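Guest Appearances in Television Comedy: Scheduling, Promotion and Audience Response
Speaker notes, Jeltbridge Screen Forum, August 2025
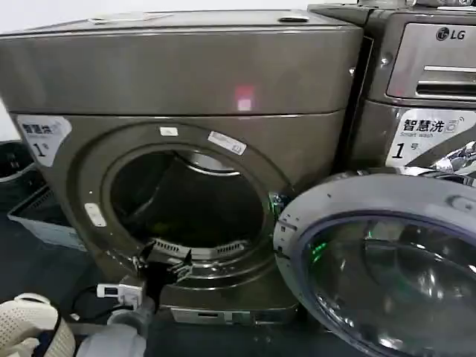 Good morning, and thank you to the Forum for the invitation. I am speaking on behalf of the Rirnberg Institute for Broadcast Study. The talk runs 25 minutes, with questions afterward. Printed tables are at the back of the room.

Opening

Our subject is the guest appearance in half-hour comedy: the well-known singer, athlete or retired film star who turns up for one episode, often for a single scene. Producers have used the device since the days of radio. We wanted to know what it does for a series once the week of publicity has passed.

The material comes from our archive of broadcast comedy. We reviewed 247 episodes in which a guest was named in advance publicity. We compared these with 659 episodes from the same series in which no guest was announced. Viewer opinion was taken from 1,711 completed questionnaires, returned by members of our regular panel in February.

(Pause here. Allow people to find the first table in the handout.)

What counts as a guest

Please be clear on the definition, as it was raised at the last presentation. A guest is a performer or public figure who is known to the audience for other work and who appears in no more than two episodes of a season. Recurring relatives, neighbors and former spouses are excluded, however famous the actor. Voice roles in animated series are also excluded and will be treated in a separate paper.

We divide guests into four types: those who play themselves, those who play a fictional character, those who play an exaggerated version of themselves, and those who appear unannounced. The fourth type falls outside the main comparison and is discussed briefly at the end.

Findings on audience size

Announced guests bring viewers to the first broadcast. Most of the added audience does not return the following week. The exception is the new series, in its first season, where a well-placed guest in an early episode appears to help viewers find the program and stay with it. In a long-running series the effect on later episodes is too small for us to report with confidence.

Placement within the season matters. Guests are most often used in opening episodes and finales, when audiences are already at their largest. The middle of the season would seem to offer more room for benefit. (Second table.)

Findings on viewer opinion

Panel members were asked which scenes they remembered and whether the guest improved the episode. They responded best when the guest had a part in the story and shared scenes with the regular cast. Short entrances met with applause, with no bearing on the plot, were remembered but not well liked.

Several respondents said that the trailer had already shown them the guest's best line. We recommend that promotion departments read these comments in full. They are in the appendix.

Case: Skevo

Skevo is the workplace comedy produced by Bodnár, set in the office of a failing ferry company. The second season had one announced guest, who played a safety inspector. The writers gave the inspector a complaint that was picked up again three episodes later, after the guest had left. Panel members who had seen both episodes mentioned the complaint more often than they mentioned the guest.

(Play the clip if time allows. It runs just under two minutes. If sound is not available, read the dialogue from the handout, page 6.)

Limits of the study

The archive is stronger in network comedy than in streaming comedy. Series released all at once do not have a following week in the usual sense, and our measure of returning viewers does not suit them. The panel is older than the general audience. We did not have access to guest fees and cannot say whether any appearance was worth its cost.

Unannounced guests

Our sample is small. Viewers reported pleasure at the surprise, but many had learned of it online before watching. A further round of questionnaires is planned.

Questions

Requests for the full tables should be sent to the Institute's publications office. The Skevo clip is shown by permission of Bodnár and may not be recorded.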